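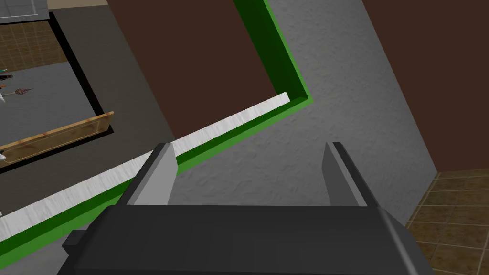

Figure 4. Gripper fingers, open.

Section 4: Setting up your Jarby rainwater tank

You're nearly ready to catch your first rain! The Jarby holds 2,000 litres, enough to keep a good-sized veggie patch going through a dry spell, and most people have it in place in an afternoon.

Before you start

Choose a level spot close to a downpipe. A full tank weighs more than two tonnes, so the base matters more than anything else in this guide. Concrete or well-packed crushed rock are both great.

CAUTION: Never stand the tank on a timber deck, loose soil or a raised garden bed.

Placing the tank

1. Sweep the base clean and pick out any sharp stones.
2. With a helper, walk the tank upright onto the base. Do not roll it over gravel.
3. Turn it until the brass outlet faces the side where you'll fill your watering can. Leave 15 cm between the tank and the wall.

Connecting the downpipe

4. Fit the leaf strainer into the inlet, mesh side up.
5. Cut the downpipe square and file off the burrs.
6. Push on the Dereo elbow until it stops, then tighten the collar by hand.
7. Fit the overflow pipe and run it to your stormwater drain or a soak pit, well away from the house.

NOTE: Older Cindton fittings have a 16 mm thread and need the grey adaptor in the small parts bag.

Fitting the tap

8. Wrap the thread clockwise with plumber's tape.
9. Screw in the tap and finish with a quarter turn of the spanner — any more can crack the seat.
10. Close the tap and wait for rain. The first few centimetres will show up any drips at the outlet.

CAUTION: Tank water is for the garden only. Do not drink it.

Rinse the strainer every month, and more often in September if you have gum trees or wattles nearby. Your tomatoes are going to love this.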